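Brininis Court Tenants' Association
Minutes of the general meeting, Jul 24, 2024
Held in the ground floor common room. Opened at 7 p.m.

1. Minutes of the last meeting

Approved with one correction. The last minutes said the management company "will" repaint the stairwells. What its representative said was that it "would look at" repainting the stairwells. The secretary was asked to keep to the exact words in future, as these are the only record we have when a promise goes missing.

2. Storage fee proposal from Festura

Festura, the management company, has written to all tenants proposing to close the shared shelves in the basement and replace them with locked cages at a monthly fee. The letter says the shelves are "underused and a source of clutter" and that the cages will "improve the resident experience." It gives no survey, no count of shelves in use and no complaint that anyone present could remember making.

Tenants asked who had gone down to look. The member who attended the July walk-through said the Festura person stayed at the foot of the stairs and took notes on a phone. The basement has one working light at that end, so it is hard to see what could have been noted.

The proposed fee is $37 a month per cage. There would be 40 cages. The building has more apartments than that, and the letter does not say how the cages would be shared out, or whether a tenant who turns one down can change their mind later. One tenant said it sounded like a parking scheme with worse parking. Another said a locked cage would be worth something to her if the lock were any good, and she would like the meeting to be fair about that. The chair agreed it should be minuted.

Agreed: write to Festura asking for the figures behind the word "underused," and for the lease clause that lets it charge for space now included in the rent. No tenant should sign the cage form before a reply arrives.

3. Kitchen cupboard in the common room

The cupboard has been sorted. Unclaimed items are to be kept until November and then given away. A tenant asked whether "given away" meant the same as it did last year, when the good saucepan vanished. The chair said a list would be put on the door. 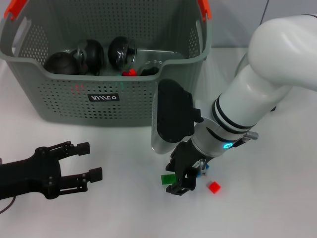
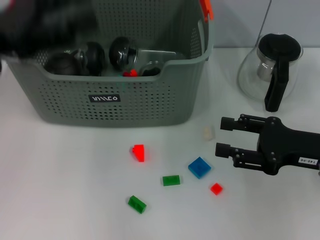 The argument over what counts as clutter then ran on longer than it should have. The Festura letter treats anything on an open shelf as abandoned, and several tenants thought that was convenient for a company with cages to rent. Small things kept together in one open basket with holes in its sides, dark rounded pieces and clear containers side by side, are easy enough to check by looking in. Put them behind a locked door and the only way to learn what is there is to find whoever has the key. The opposite view was that open storage only works if people put their names on things, and that half the people in favor of it have never labeled so much as a shoebox. Both points were noted. No vote was taken.

4. Heating

Gallagher, the heating contractor, has sent a quote of $2,074 for work on the boiler controls. Festura wants this passed on to tenants through the service charge. It was pointed out that the same contractor was paid for "controls" last winter and that the third floor was still cold afterward. The quote is one page long and does not name a single part.

A tenant with some experience in the trade said the price could be reasonable or could be silly, and that it was not possible to tell from one page. Most of the meeting leaned toward silly.

Agreed: ask for an itemized quote, and ask what was done last winter under the same heading. A second quote will be requested from Mernov. One tenant warned that Mernov was slow to answer the phone. The chair said slow would still be quicker than the last boiler repair.

5. Front door entry system

Festura reports that the system is "fully operational." Tenants report that the buzzer for the top floor rings on the second floor, and that the door has to be pulled hard to latch. A log of faults will be kept on the noticeboard for 7 weeks, with the time of each one. People were asked to write down what happened and leave out what they think of Festura, at least on the sheet.

6. Other business

Bikes in the hall: raised again. The notice has been up since spring and the bikes are still there. A motion for a second notice was defeated, the feeling being that the first had not been read.

Recycling: the blue bin is being emptied on time. The meeting was pleased, though one tenant asked to wait another month before saying so in writing. He was outvoted.

Summer cookout: no offers to organize it. Carried over.

7. Next meeting

Date to be set once Festura replies on item 2. If there is no reply by the end of the month, the chair will call a meeting anyway.

Closed at 8:50 p.m.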